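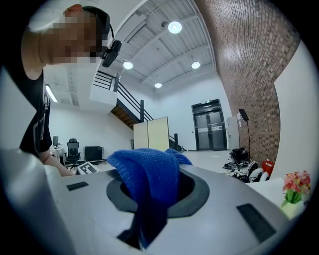 Bình Đặng's first comment on the draft was that a head camera and a gripper camera will never agree about where a piece of cloth is, so why pay for both. It was a fair question, and it shaped most of what the Drisden group did between July and now.

The method goes like this. A person works with a hand-held gripper that carries its own wide-angle camera, and wears a second small camera on a head strap. Printed square markers on the work surface give both cameras something fixed to measure from. The two recordings are lined up afterward, and the policy is trained on the gripper view alone. The head view is used only to label the stage of the task - reach, grasp, lift, place.

Knitted cloth was chosen because it is hard. It bunches, it stretches along the rib, and from close up it can hide most of what the gripper is doing. When that happens the gripper view says very little about how far along the grasp is, and hand labeling from that view alone was slow and often wrong.

The set now holds 1,680 demonstrations. With stage labels from the head view, the trained policy finished 77 of 100 test grasps on the Joston arm. With labels made from the gripper view only, it finished 41. Both policies used the same demonstrations and the same training settings.

Bình was partly right. The two cameras did disagree, mostly when the person leaned in and the markers left the head view. Diệp Khương's fix was to drop any stretch where the head camera lost the markers for more than eight frames, and to let the gripper camera's own tracking fill in the timing. That cost a little data and removed most of the bad labels.

Thin woven fabric is still a problem. The policy tends to close too early on it and pinch nothing. Diệp wants to try a slower closing speed before collecting more data.

The labeling code is on the Ganitz server, in the folder named Dương. Please read the notes on clock offsets before running it on your own recordings.

Last updated: Feb 1, 2018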